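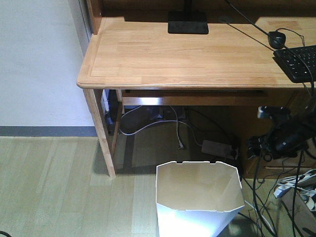 Counting Who Moved In: A Sceptical Look at the Trardale "Revival" Figures

Student project report, Urban Studies, second year
March 2026

1. What the project set out to do

Last October a property newsletter put out by the lettings firm Grajales ran a headline saying that Trardale, the old warehouse quarter on the east side of Drurkent, had seen a 33% increase in residents since the start of the decade. The figure was picked up by two local websites and a free paper, and by the time I chose my topic it was being repeated as plain fact. One café had it on a chalkboard.

My project asked a narrow question. Can the 33% be supported from anything a member of the public can get hold of? I was not trying to find out whether Trardale is nicer than it used to be, or whether people enjoy living there. I did have a suspicion at the outset that the number was too high, and I should say so, as it will have affected what I went looking for.

2. Where the number comes from

The newsletter gives its source as "change of address data". It does not say whose data, what counts as a change, or how the edges of Trardale were drawn. I wrote to the firm twice. The first reply thanked me for my interest in renting. The second said the figures were compiled by an outside supplier and could not be shared in full, but it did attach a one-page summary.

The summary says that 1543 households filed a move into Trardale over the period covered. It gives no matching figure for households that moved out. That is a serious gap. A street where every flat changes tenant each autumn will produce a great many moves in, and its population may not change at all. Trardale has a lot of short lets and a lot of students, so this is not a far-fetched worry.

I asked whether the 33% was a net figure. I was told it "reflects overall demand". I do not know what that means and have not been able to find out.

3. The boundary problem

Anybody who has lived in Drurkent for long will have an opinion on where Trardale stops. The council's planning map ends it at the canal. The bus stops called Trardale carry on for another half mile. Grajales appears to use a third version, judging by the listings on its own site, which takes in the new blocks at Clirkell Wharf on the far bank.

This matters more than anything else in the report. The wharf was a coal yard and then a car park, and had no residents at all at the start of the decade. If it is counted as part of Trardale, then of course the area has grown. If it is left out, the growth depends on the older streets, where very little has been built and several houses that used to be split into bedsits have been turned back into family homes. Those streets may well hold fewer people than before.

I tried to work out the share of the increase that comes from the wharf alone. The summary sheet does not break the moves down by street, so I could only get at this from the side, using planning approvals. The approvals tell you how many homes were permitted. They do not tell you how many were finished, sold or lived in.

4. Method

The work was done in three parts.

Desk work. I read the council's planning register for the wards that touch Trardale, the public version of the electoral roll totals, and back issues of the newsletter. Most of this was done from one desk, over the winter.
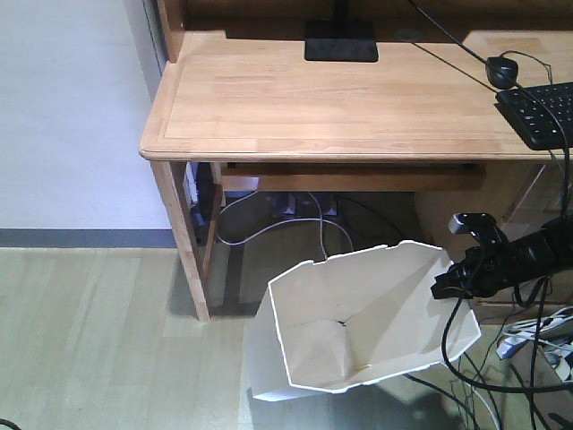 Figure 1. Desk with mouse and keyboard.

Street survey. I walked the same route on several evenings and noted lit windows in four blocks, two old and two new. I no longer think this was a good method. People go out, people have thick curtains, and one of the new blocks has stair lights on timers which I took for flats on my first visit. The notes are in the appendix but I have drawn nothing from them.

Interviews. I spoke to 30 people who live or work in the area, stopping them outside the supermarket and the two bus stops nearest the canal. I asked how long they had lived there, where they had moved from, and whether they thought the area was getting busier.

5. What I found

The electoral roll totals for the wards rose a little over the period. They do not rise by anything near a third. This does not settle the matter. Many people who move to a place like Trardale are slow to register, some cannot register, and the ward lines do not match any of the three boundaries described above. A supporter of the newsletter figure could fairly say that the roll misses exactly the people who are new. I would answer that it missed them at the start of the period too, unless something changed, and no one has shown me that it did.

The interviews were lively and not much use as evidence. Nearly everyone said the area was busier. When I asked what made them think so, most talked about parking, the queue at the bakery, or noise from the bars under the railway arches. All of those can get worse through visitors alone. Only 3 of the people I spoke to had moved in from outside Drurkent. The rest of the recent arrivals had come from other parts of the city, often from the next street. One man had filed two changes of address inside a year without leaving the same building, and I would like to know how many times the supplier counted him.

There is also the starting point. The period in the newsletter begins in the months when a large number of students and hospitality workers had gone home to their parents. Pick a low year to start from and any recovery looks like a boom. I could not find a good figure for the years before that, so I cannot say how much of the rise is simply people coming back. It is an odd thing to leave out of a newsletter that uses the word "revival" in every other paragraph.

6. Does it matter?

My tutor asked me this at the halfway stage and I did not have a good reply. I have a slightly better one now. The 33% has been quoted in two rent review letters that I was shown by tenants in the older streets, as a reason for an increase. It is also quoted in the design statement for a second phase at Clirkell Wharf, where it is used to argue that the market is strong enough to do without a larger share of cheaper homes. A number with no stated boundary and no count of people leaving is doing a fair amount of work in both places.

I am not saying the firm made it up. It is quite possible that the supplier did something sensible and that the newsletter boiled it down badly. Lettings firms are not in the business of counting people and I doubt anyone there expected a student to write in about it.

7. Limits of this report

The interview sample is small, and it leans towards people who catch buses and were willing to stop in the cold. I did not interview anyone inside the wharf blocks, as entry is by fob and the concierge would not pass on a letter. I have used planning approvals where I would have liked completions. I am also a tenant in one of the older streets, and my own rent went up last autumn.

Census figures would help with the earlier part of the period, but the small area tables do not line up with the canal, and I ran out of time to stitch them together properly. Somebody with mapping software and a free month could do it.

8. Findings in short

I could not support the 33% from public sources. I could not disprove it either. Using the council's boundary, and leaving out the wharf, I found no sign of growth on that scale. Using the boundary with the wharf, some growth is certain, but its size cannot be worked out from what has been published.

If the exercise were repeated, I would ask for three things before starting: the map, the moves out, and a start date from before the low point. I asked Grajales for all of them again in my last email - no reply had come when this report was handed in.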